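Our group (Rocío Yupanqui, Devendra Rana and Giuliana Guzmán) built a hand-held gripper for the Tresoston project course. In April we redesigned the fingers after the first pair flexed too much at the pivot. The new ones are thicker, with a flat inner face on each. 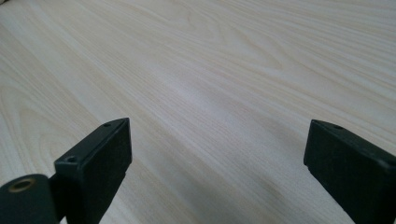

Figure 5. The two fingers in the open position over the tabletop.

We recorded 60 demonstrations with the new fingers and dropped 11 of them, mostly for late closing. Devendra did the labeling. Training used the remaining runs and took nearly two evenings on the lab computer. Results are in the next section.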